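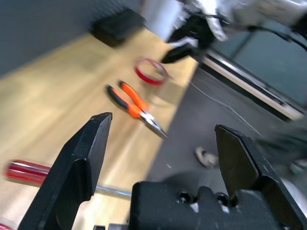
Is a benchtop light microscope in the $348 range good enough for regular work with prepared slides and pond water?

For most people it is. The Brivberg Inura is sharp and steady through its three lower objectives, and the main weakness is the 100x oil lens, which few buyers will use often.

I have had the Inura since February. I paid $348 for it, the regular price at the shop where I bought it, with the binocular head and the mechanical stage included. I teach an evening class in basic biology and had been using an older monocular model from Ditico, so most of my comparisons are with that one.

Setup

The microscope comes in a molded foam block inside a plain carton. The head, the eyepieces and the four objectives are packed separately. Putting it together took me less time than reading the manual, which is short and has one error: it shows the blue filter above the condenser, and it goes below. The head locks with a single thumbscrew. Tighten it well, or the head will drift when you adjust the eyepieces for your own eyes.

Optics

The objectives are 4x, 10x, 40x and 100x. The eyepieces are 10x, and a 20x pair is included, which gives the 2,000x printed on the carton. I would ignore that number. The limit on fine detail is set by the objective and by the light, and the 20x eyepieces only make the same blur larger. I put them back in their caps after one evening.

At 4x and 10x the picture is flat across most of the field. At 40x the outer edge goes soft, but the center is clean. Onion skin, cheek cells and a stained section of lily root all looked better than they did on the Ditico. Color fringing shows up around very dark objects at 40x and is easy to live with.

The 100x objective is usable with oil. Contrast is low, and I had to center the condenser carefully before I could see bacteria on a stained slide at all. Kumiko Kinoshita, who teaches the same course on the other campus, has the same model and got a better result from hers, so there may be some variation between units.

Focus and stage

Coarse and fine focus share one knob on each side. The coarse knob was stiff at first. There is a tension collar behind the right-hand knob, and a quarter turn fixed it. Fine focus is smooth, with a little play when you change direction – you notice it at 40x and above.

The mechanical stage moves evenly both ways, and the slide clip holds standard slides firmly. The scales are readable. My complaint is with the stage controls, which hang low on the right side and get in the way of the light dial. Left-handed students have found this awkward too.

Light

The lamp is a white LED with a dial on the base. It is bright enough for every objective, and the low end of the dial is dim enough for 4x without squinting. The power cord is short. If your bench is far from an outlet, plan on an extension.

Service

One eyepiece had a speck inside it that would not wipe off. I wrote to Lưu, the dealer I bought from, and Quang Phí there mailed a replacement without asking for the old one first. The new one is clean.

What I would change

I would like a longer cord, a dust cover with some weight to it (the one supplied is thin plastic and has split at the seam already), and a better 100x lens in place of the 20x eyepieces. Brivberg also sells a camera tube for this model. I haven't tried it.

If you need oil immersion every week, spend more. For a class or a home bench, where 10x and 40x do nearly all the work, I would buy the Inura again, and I have asked the school to order 2 for the fall.

Vinh Khúc
14 July 2026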